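I've been trying to get to Irkside by the early ferry all summer, and last Friday I finally managed it. 5 in the morning, flask of tea, two jumpers, and not a soul on the quay except a very rude gull. 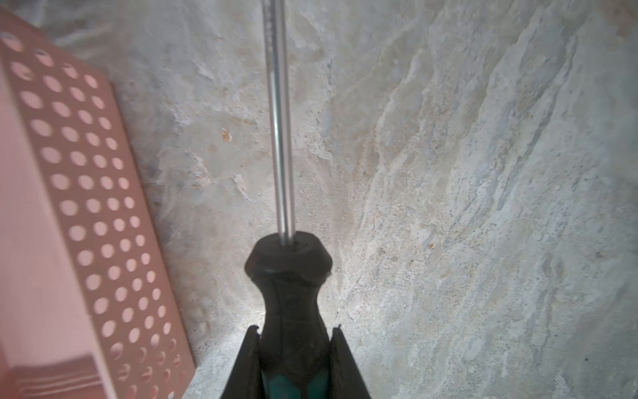 *Page last changed: November*

Anyway, the crossing! It takes longer than the timetable says and I didn't mind a bit. The sea was flat as a plate and I sat outside the whole way with my feet on my rucksack, eating the cheese rolls I'd promised to save for lunch. Anouk Van den Broek had told me to go up top for the view of the lighthouse - she was right, though my ears have only just forgiven her.

Once you're off the boat there's a path that goes left past the chapel and then up and up.
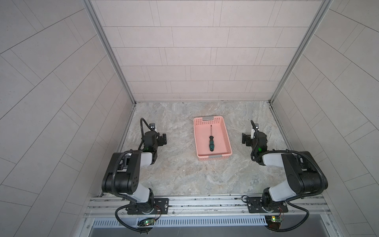

It gets boggy near the second stile, so wear proper boots (I didn't). At the top there's a bench and a café hatch that does soup and very good ginger cake. I had 2 slices and then slid most of the way back down.

The last boat home was full of walkers and wet dogs, and I slept through nearly all of it.
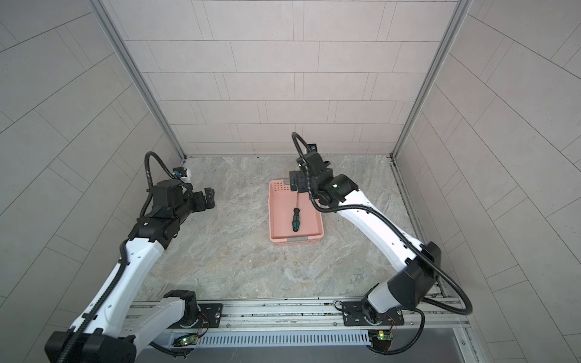
Charito Javier: You missed the best bit! Turn right at the chapel next time and follow the wall down to the little beach. We had it to ourselves in the spring, and the path is much drier on that side.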